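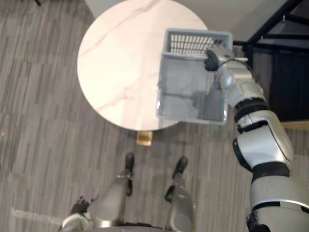
Did the stop button do anything at all, came over the headset from the Pludgate office, before I had my gloves off. I said it did, but late. Then they wanted to know how late and I said I would have to read the log before I gave a number to anyone. They said to leave the arm where it was and write everything down the same day. So this is that, plus some things that won't go in the report.

2020-12-09

Basket job all morning. Pick up the gray plastic basket by the near rim with the right hand, bring it over the round marble table, set it down, let go, step back. We have run it so many times that I had stopped watching the fingers and was mostly watching the feet on the carpet. The feet have been fine since we changed the walking settings in April.

The early runs were clean. Before lunch the right hand started to hang on. It would set the basket down, get the open command, and keep its fingers closed for a moment before opening. I wrote it down as slow release and kept going. I should have stopped there and checked the hand, and I put that in the report in those words.

After lunch it got worse. On the bad run the basket was down on the table, the open command went out, and the fingers did not open. The arm went on to its next move anyway and pulled back with the basket still in its grip. The basket scraped across the marble and came off the edge. The robot leaned after it. I hit the stop. The arm kept moving for long enough that I had time to think the button was dead, and then it went stiff. The safety line held the weight. Basket hanging from the hand, no damage to it that I can find. One light mark on the tabletop, which may have been there before. I was outside the tape. I want that written somewhere besides the report, as I have been told off for standing inside it.

Fault code on the screen was 1206. The Urov manual lists that as a lost reply from the hand. It doesn't say what the arm is supposed to do when the reply is lost. As far as I can tell, the arm does nothing about it. It sends open, waits its set time, assumes the hand is open, and moves on. That is a worse problem than a sticky finger and I said so on the call.

Pulled the log, nearly 4000 lines for the afternoon. The lost replies start small, before lunch, same time as the slow release. They always come when the wrist is turned in for the set-down. I powered down, put the wrist through that turn by hand, and watched the meter on the hand cable. The reading dropped out twice. Turned it back out and the reading was steady. So I think the cable is pulled tight at that angle, or there is a break inside the jacket near the plug. I didn't open the plug. It is a Gedumer hand and they want it back sealed if it's a warranty claim.

That leaves the stop. According to the log my press was received right away, and the arm finished the piece of motion it had already been given before it locked. Those are set up in two parts, the pull back and the turn, and it finished the part it was in. A soft stop, in other words, and I had been treating it as a hard one. The sticker next to the button says STOP and nothing else. I have put tape over it with SOFT on it in marker until we get a proper sign. The hard cutoff is on the wall by the door, too far to reach from my stool. I moved the stool.

Office wanted to run the left hand tomorrow to keep the Lindqvist work on schedule. I said no. The same program moves both arms and it has the same hole in it. They weren't happy, but they agreed to wait for a check on the hand reply to be written and tested with no basket.

To do in the morning:
- photos of the hand plug and the full cable run
- copy the log off before anyone restarts the controller
- ask Gedumer about a longer cable, and price
- ask Urov in writing what 1206 is meant to trigger
- rub down the mark on the table and see if it comes off

Left at dark. Back sore from holding the robot up while I got it into the stand. Ate standing up in the kitchen and went over the log one more time, same answer.

Search this journal Type and press enter

Back to top | Contact | Copyright 2020, all rights reserved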